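OK so the gripper build has reached the stage where I can't shut up about it, so you're all getting a thread. Mute me now if you only followed for the bread posts!

For the new people: I'm building a two-finger gripper that can handle soft stuff. Fruit, mostly. It lives in the shared workshop in Sultovbridge and I'm there most evenings in June because it's cooler than my apartment.

The first version (Cheema, named after the street I lived on when I drew it) could pick up a wrench and absolutely nothing else. It turned a peach into jam in under a second. I still have the shirt.

The second version is Forketen. Longer fingers, softer springs, and a much slower close. Gert Tshabalala let me use his printer for the fingers and only complained twice about how long they took.

Finger print number 13 is the one I'm using now. The first 12 are in a shoebox. Some cracked along the layers, some were a hair too wide at the root, and one came out perfect and then I stepped on it.

Biggest change this month: I stopped trying to be clever about force. I had this whole plan with a pressure sensor in each fingertip, and the wiring kept snapping right where the finger bends. Now I just watch the motor current and stop closing when it climbs. So much simpler, and there's nothing in the fingertip to break!

The number I compare against is 194. That's just the raw value off the motor board, no units, don't ask me to convert it. Under that it's moving freely. Over that it's touching something. It took me a whole evening of squeezing sponges to find it.

Someone asked why grapes when there are plenty of easier fruits. Because they're mean! They're heavy as a bunch and delicate one at a time, and the stems catch on everything. A lemon will forgive you. Grapes hold a grudge.

Also I like grapes, and testing with food you like is very good for motivation. 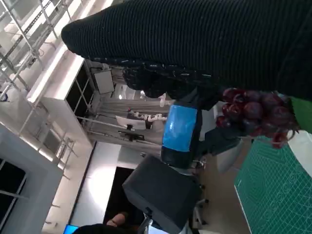 The part I want to get right is the approach. If the finger comes in from the side it shoves the whole bunch and everything swings. Coming in low and lifting is a lot kinder, at least on paper, so I rewrote the move to go under first and only then start closing.

That meant changing the wrist angle, which meant the camera saw something completely different, which meant redoing the calibration. I did it three times. The third time I finally remembered to tighten the mount BEFORE starting. Please learn from me.

Tape update, by popular demand (two people). Yes, I still use tape. Yes, I own proper clamps. Tape lets me shift a part by a hair, try it, and shift it back, and I'm not cutting a bracket until I know where the thing wants to live.

Jana Dreßler looked over my code and found that I was reading the motor current once per loop and then sleeping for 80 milliseconds. So the fingers could keep squeezing that whole time before anything checked on them. Poor peach. It never stood a chance.

Fixed now. It reads all through the close, and the motion already sounds different, more of a purr than a clunk. Jana, I owe you lunch and possibly a plaque.

Things still bugging me, in no order: the cable rubs on the second joint, the left finger sits a tiny bit lower than the right, and the log file names are chaos. I have one called final_final_grapes2. I know.

Rizwan Pirzada asked what this has cost so far. I added up the receipts last night and it's 542 dollars without the arm, which I bought used and have decided not to think about. The dumbest line on there is shipping for four springs.

Cheapest upgrade by miles: a strip of silicone cut from an old baking mat and glued to the fingertips. Rub the glue side with sandpaper first or it peels right off. I tried three fancier grip pads before that and the baking mat beats every one of them.

If you want to try current sensing on your own build, start with a kitchen sponge, then a bread roll, then a ripe tomato over a tray. Write down the reading each time it touches. You'll see where your line is pretty quickly, and you'll only lose one tomato. Maybe two.

Tariq Bukhari is trying the same thing on his Pendow board, which reports current in a completely different way, so we're going to swap notes — I'd love to know if the slow close matters as much on his.

Next up is rerouting that cable so it stops rubbing, then leveling the left finger. After that I want to try plums. Naveed Ghumman has a tree and says I can have as many as I can carry, so if anyone has a good plum cake recipe, send it my way!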